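Teaching the kitchen, one lemon at a time

At the Wirnatine workshop in Clondbridge, the working day starts with someone filling a pink bowl with ice. The task on the sheet is a cold lemon drink, and the pupils are two robot arms.

Nuanchan Sriwong has run the teaching side of the project since September. She worked in café kitchens for 8 years before that and had never touched a robot. Her boss, Thảo Khổng, hired her for that reason.

"I can write the software," Khổng says. "I can't tell you how a person really picks up a bowl when there's a tray behind it and a board beside it. Nuanchan can, with her hands."

There are two ways to show an arm what to do. In the first, the operator takes hold of the arm itself and walks it through the move while the joints give way under light pressure. In the second, she stands off to the side with a pair of hand controllers and the arm copies her. The program that records it all is called Cù. It stores each joint angle, how far the fingers are open, and what the cameras see.

Sriwong uses the first method for short moves, such as lowering the gripper to a board. Anything longer she does by remote control, as her own arms and shoulders would otherwise block the cameras.

A full run of the drink task is split into 17 steps. Each is recorded many times over, with the bowls and fruit shifted a little between tries. A learner that has only ever seen the bowl in one spot will reach for that spot whether the bowl is there or not.

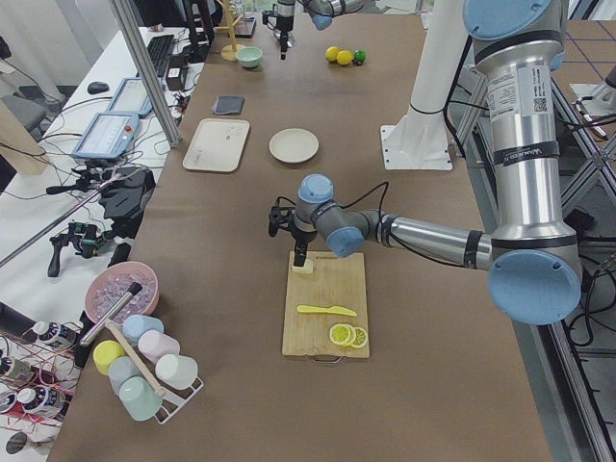
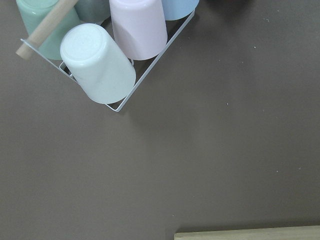
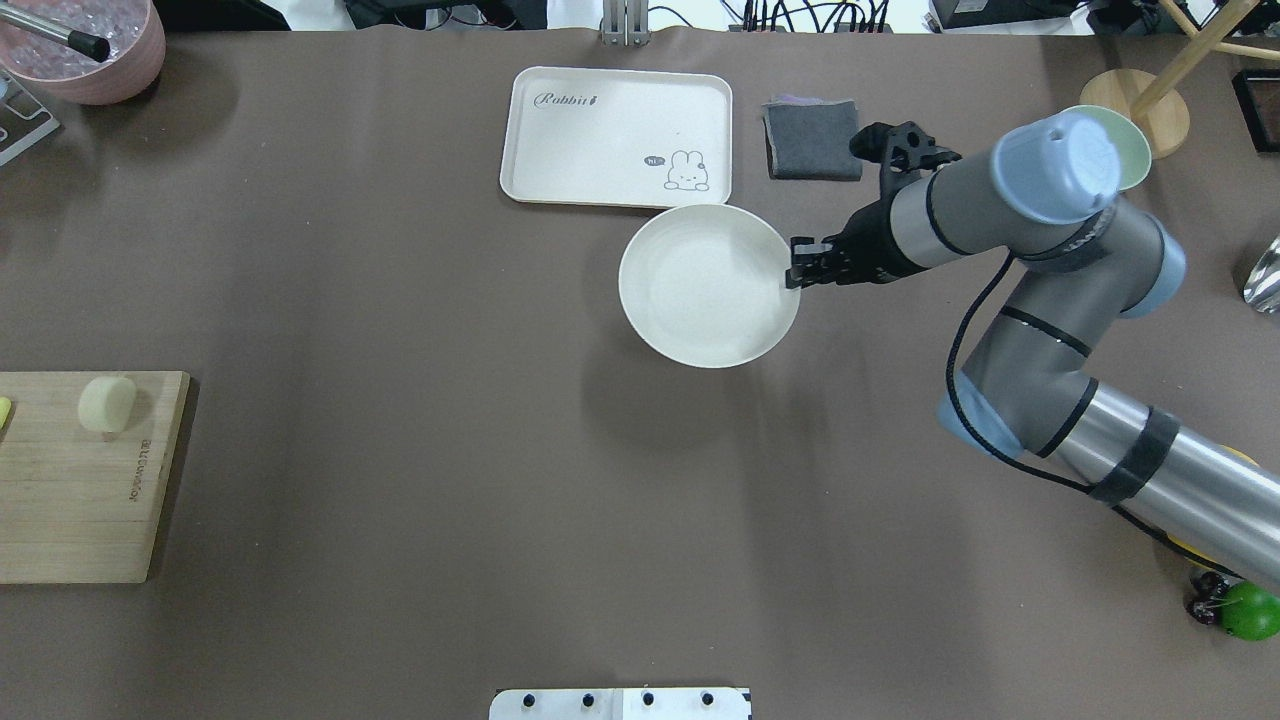
What the hands know

The plan is to record more than 2,000 good tries by the end of the project. A good try is one Sriwong would accept from a new kitchen hand. If the cup tips over or the fingers scrape the table, she marks it as a miss and keeps it in a separate folder. Khổng wants the misses too, and is working out how to use them.

Cups took the longest to get right. The first week's recordings had the gripper coming straight down on them, and Sriwong threw out 300 tries after watching them back. She now comes in on a slant and slows down for the last few centimetres.

Bowls are held by the rim. Knives are plastic for the time being. Ice is a nuisance for everyone, as it melts over a long session and the bowl has to be topped up.

Remote control has its own problems. You can't feel the weight of what you are holding, and new operators tend to squeeze too hard. Sriwong has them practise on soft things first. She also asks them to stop talking while they record, after noticing that people's hands drift when they chat.

A session lasts most of a morning, with a break at 10:30. Operators swap over after each block, partly to rest and partly so the recordings don't all carry one person's habits. Sriwong is left-handed and tends to start from the far side of the board. Khổng goes the other way and is, by her own account, much slower.

The finished recordings go to Javon, a small firm that makes serving equipment for hospital and aged care kitchens. It hopes to try an arm behind the counter at one site, doing drinks and nothing else. Staff there will be shown how to record a move themselves, so that a new style of cup doesn't mean a call to the workshop.

Sriwong will run that training. She has asked for two days per group and expects to spend most of the first on cups.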